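Print this page | E-mail this page

Desk Sorting: Cards, Chargers and the Divided Cardboard Box

Updated 24 September 2022

Small items left on a work surface fall into two groups: flat and long. Flat items are hotel key cards, loyalty cards, postcards and printed instruction slips. Long items are markers, adapters, remote controls and anything else that will stand on end. Each group needs its own type of slot. Mixing them in one drawer is the usual cause of bent cards.

Sort flat items first. Turn each card to read both sides before deciding on it. Travel cards older than January can normally go, unless a refund is pending. Keep one card per account and write the number of the account in the household file.

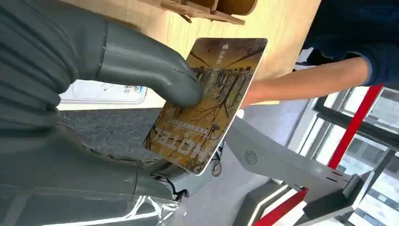 What size should the slots be for cards?
Allow the width of the card plus a finger's thickness. Anything wider lets the cards lean and slide under one another.

A box made of corrugated board with cardboard partitions is adequate for most desks. Cut the partitions with the flutes running vertically; they resist crushing better in that direction. Notch each partition to half its height and interlock. Glue is optional. If the box will hold chargers, glue the floor seams and let them set overnight under a flat weight.

Load the box in this order. Heavy items go in the center compartments, long items along the back wall, and cards at the front. A long item should go in at an angle, lower end first, then be brought upright. Pushing it straight down against a partition will crease the board. 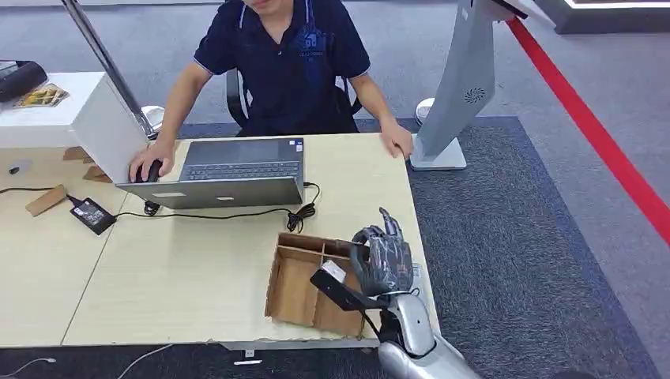
Divided cardboard box in use beside an open laptop.

Leave the laptop adapter out of the box while it is connected. Lay the cord flat, away from the front edge of the desk, and coil spare cable in loose loops. Tight winding strains the conductor where it enters the brick.

To move the box, clear the landing spot first and collect any board offcuts. Grip an outer wall, never a partition. A full box should be supported from below with the other hand. Where the desk edge is chipped, lift the box clear of it; dragging tears the bottom liner.
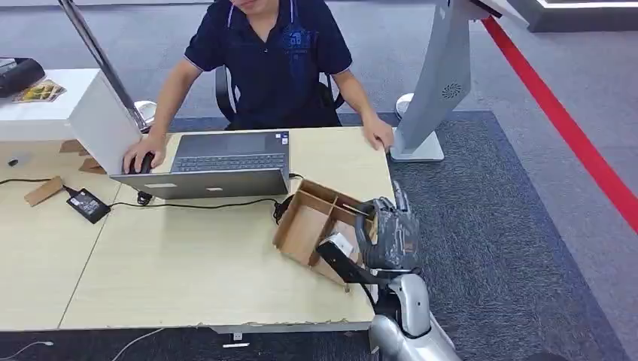
Lorraine Bolger writes that she lines the compartment floors with felt and replaces the board every 3 years, and that unglued partitions have held up better for her than glued ones, as a single damaged strip can be swapped out.

Felt is suitable if it is cut slightly undersize. Wipe the compartments with a dry cloth only.

Print this page | E-mail this page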